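Rusby: a little data set of family party plans
Read me first (last changed August 9, 2024)

Hello! I keep a big pile of notes on children's parties, holiday teas and rainy afternoon crafts, and Rusby is what happened when I finally typed them all up. It's one spreadsheet saved as a plain CSV, plus a folder of shopping lists. If you want to build a party planner, a meal picker for a school holiday or just a thing that tells you what to bake on a wet afternoon, help yourself.

I started it for our own use. We have a lot of birthdays in June (three in one week, which is a test of anybody's icing) and I was forever hunting through notebooks for the jelly that set properly the year before. Then a friend asked for a copy, then her sister did, and by that point it needed a file explaining what the columns meant.

What's in it

There are 165 activities in the main file, called plans.csv. 100 of them are food and the rest are crafts and games. Each row is one thing you could do with children in one go, so "make paper crowns" is a row and "host a pirate party" is not. Parties live in their own file, parties.csv, which strings the rows together. There are 37 parties so far, and I'm rather proud of the moon landing one.

The shopping lists are plain text files in the lists folder, one for each party, named after the party with hyphens for the spaces. They're written the way I shop, so fruit and veg first and the freezer stuff last. Change the order if your shop is laid out differently!

The columns

id: a number. It never changes, even if I rename the activity. If I delete something I don't use its number again, so there are gaps.

title: what we call it at home. Some of these are silly. "Volcano porridge" is porridge with jam in the middle.

kind: food, craft or game. I dithered for ages over biscuit decorating, which is plainly both, and put it under food.

season: spring, summer, autumn, winter or any. Pumpkins are autumn even though I've seen people carve a melon in July and do it very well.

youngest: the age at which I'd let a child join in with a grown-up sitting right there. It's my own judgement, with my own children, and yours may be a good deal more sensible with a butter knife.

minutes: from getting the things out to the point where you can stop paying attention. Baking time is included, chilling time isn't. I know some people would want it the other way round (my sister would) so there's a second column called chill for anything that has to sit in the fridge.

mess: one to five. One is stickers. Five is papier mâché, and also anything with beetroot.

serves: food only. Blank for everything else.

contains: nuts, egg, milk, wheat, sesame, soya, separated by semicolons. Please read the bit about allergies further down before you use this column for anything.

notes: whatever I felt like saying. Commas all over the place, so make sure your program copes with quoted text.

Where it came from

Mostly my own kitchen table and my own notebooks. The wording is all mine, even where the idea is as old as the hills, and you won't find any recipe copied out of a book. A batch of the games came from a playgroup I helped with for years, and I asked before I put them in.

The tidying up was done with Zoson, a small script I wrote that checks the spelling of the season and kind columns and shouts if a number is missing. It's in the tools folder. You run it from the top of the project and it prints a list of complaints, or nothing at all if it's happy. It has no settings. I meant to give it some and then it was the school holidays.

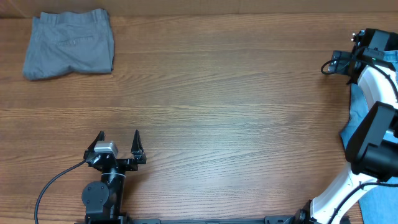
How well tested is it?

We've done 144 of the activities ourselves at least once. Those have a "yes" in the column called tried (I forgot to put it in the list above, sorry, it sits between contains and notes). The others are things I've watched someone else do, or planned and never got round to, and they're marked "no". The times on those are guesses, and I tend to guess short, so add a bit if you've got a hungry room waiting.

Amounts are in grams and millilitres, with spoons for small things. A spoon means a proper measuring spoon, level. Ovens are in Celsius for a fan oven, and mine runs a touch hot.

Allergies, please read

The contains column is a help for searching and it is not a safety label. I filled it in by hand from the ingredients I happened to buy. Your chocolate buttons may have something in them that mine didn't, and stock cubes are a law unto themselves. If you build something that other people will use, tell them to check the packets, and put it somewhere they'll see it.

Things I know are wrong

The winter rows lean very heavily on Christmas and New Year, simply as that's what we do at home. I'd love more from other families' holidays, written by people who really keep them.

The party called Todorova is missing its shopping list. It's a tea party with a long story behind the name and I can't find the notebook.

Two of the craft rows still say "sticky tape" where they should say "double-sided tape", and it does matter, the lanterns fall apart otherwise. I'll fix them in the next version.

Adding your own

Yes please! Copy the last row of plans.csv, give it the next number, fill in what you can and send it over through the Trosidow page, where the files are kept. Leave blank anything you're not sure of. I'd much sooner have an empty box than a made-up baking time. If you've got a whole party, send the rows first and the party afterwards, so the numbers match up.

I read everything, though I can be slow in June for the reasons above.

Using it

You can use Rusby for anything you like, paid or unpaid, and change whatever you want. I'd be pleased if you kept a line saying where it came from. If you print the parties out for a school fair or a club, there's no need to ask me first, but do tell me which one you picked and whether the jelly set.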